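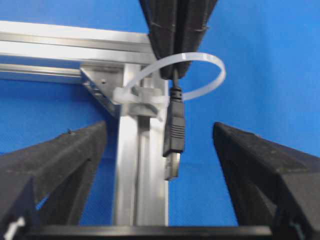

Words: Chepkoech Nyaga
28 July 2023 | Features

Print this article | E-mail to a friend

Magazine > Features > Automation > Faults

News Features Reviews Workshop Letters Subscribe

The arm stopped at twenty to three in the morning, with its fingers open. The night log at Sterkex gives the time and one line of text: camera not found. By the time the first shift came in, the cell had been standing idle for more than four hours and the work it should have finished was still in its trays.

Sterkex tests small arms and grippers for firms that don't have the floor space to do it themselves. The job that night was for Farnetti, which wanted a gripper opened and closed, moved through a set path and checked by camera 700 times without a person touching it. The software was Tangen, which most of the cells in the building run on.

It had got a little under halfway. Nothing was dropped and nobody was hurt. I went to see it because the same fault had stopped the same cell 4 times since the previous October, and each time it had been written up as something else.

The first report blamed the computer, which was replaced. The second blamed a driver, and the third a hub. Only on the fourth did an engineer stay with the cell through a long run, and what she found was a USB plug that could come out of its socket when the arm turned a certain way.

A USB plug hanging free by its cable looks like very little. On a frame of aluminium extrusion, with a zip tie round the post and the black fingers of the gripper below, it is easy to take for a spare. The plug is held in its socket by friction and a pair of small springs. There is no screw and no catch. On a desk that is enough. On a machine that repeats the same turn all night, it may not be.

The engineer's account of the fault is short. The cable had been tied down neatly when the cell was new. Later the camera was moved by 50 millimetres to give a better view of the fingers, and the tie was left where it was. That used up the slack. At the far end of the path the cable went tight and pulled on the plug, a very small amount each time. It took almost 300 passes to work it out.

After that, the software did what it had been told to do. It lost the camera, logged the loss and held the arm still. A stop of this kind is safe, but Sterkex was less happy with what the older version had done. In the first of the stops, Tangen carried on for several seconds using the last picture it had received. The arm was moving on old information. There was a guard round the cell and no one inside it, so the matter went down as a software note and was not treated as a safety report.

It should have been. A person leaning in to free a part would have had no way of knowing that the arm could not see them. Sterkex has since changed its rule, and any loss of a sensor during movement is now reported in the same way as contact with the guard.

The repair itself was cheap. A longer cable was fitted, with a loop left at the joint and a clamp close to the socket so that any pull is taken by the post. Fokow, which builds the frames, now sells a plug with a locking screw as an extra, and two of the cells have been changed over. The others are waiting for parts.

There is also a new line on the sheet that is signed before each night run. It asks whoever is on shift to move the arm by hand to both ends of its path and look at every cable while it is there. The check takes a few minutes. On the day I visited, it turned up a tight cable on a different cell, and the run started late.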